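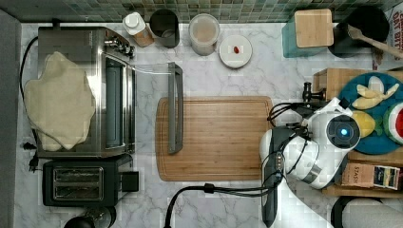
A kitchen counter with toaster oven, toaster and bamboo cutting board.

FLARNELL OPENS ENTRIES FOR ITS CROWDED COUNTER SURVEY

Carnik, August — Kitchen storage maker Flarnell is asking households to leave their counters exactly as they are and tell the company what lives there.

The survey follows a spring pilot in which 733 homes in Carnik and Laur listed everything kept between the stove and the nearest wall. The average came to 18 items. Asked beforehand, most people had guessed six.

"People will tell you they have a toaster," said Kiros Negash, head of product at Flarnell. "Then they remember the toaster oven. The canisters come up later, usually after some prompting."

Small appliances were the top complaint, followed by power cords and boxes with nice bamboo lids that were bought to hold something in particular. The cutting board did better. Most homes leave it out all day, and few see any reason to put it away — it is, after all, the only part of the counter they still use.

Results will shape Karnier, a line of shallow shelves made to stand against a tile backsplash, due in stores next year.

"We did look at a bigger counter," said designer Mỹ Tô. "It filled up by lunch."

Flarnell will accept up to 1,000 entries. Forms are available at all Flarnell stores and take one cup of coffee to complete, assuming there is somewhere to set it down.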